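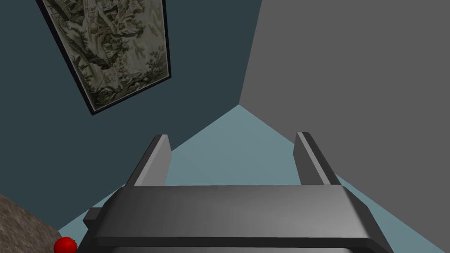 Lera Simulator: Frequently Asked Questions About the Gripper Fault

Last month's update to Lera, our practice environment for the Zalteck arm, introduced a fault we have been calling "the drift" when we are being polite. These are the questions that landed in the support inbox most often.

What went wrong?

After a dropped grasp, the simulated gripper would report its fingers as closed when they were wide open. The planner believed it, as planners do, and carried nothing at all across the room with great care. It then set the nothing down and logged a success.

How many runs were affected?

Out of a test batch of 1,000, we found 162 with at least one false "closed" report. If you ran version 3 at any point in June, assume yours are in the same boat until you've checked.

Why is my gripper facing the wall?

That is the second half of the same fault. Once the finger reading goes bad, the recovery routine looks for an object that isn't there, backs off, and keeps turning until it hits a joint limit. In the furnished room it tends to end up in a corner, near the framed picture. Several of you have written in to say it looks sad. Please file these under "recovery timeout."

Could this happen on a real arm?

The false reading, no. The physical gripper has its own finger sensor and doesn't take Lera's word for anything. The turning, yes, if you exported a recovery routine from version 3. Do not run one on hardware. If you already have, press the stop, keep people out of reach, and write to us before you restart.

Who found it?

Morag Tosh at our Pludcombe office, who watched a replay on a Monday morning instead of reading the success rate. The success rate had been excellent.

How do I fix it?

Install the patch, delete the saved finger states, and rerun anything you plan to show another person. Old logs can be checked with the Restrepo script in the tools folder. It takes 2 passes - the first one flags, the second one confirms - and stopping after the first will give you a lot of false alarms.

Will my scores go down?

Yes.

Can I keep the old scores?

You can keep them on your own machine. The shared leaderboard will be cleared for version 3, including our entry, which was in first place.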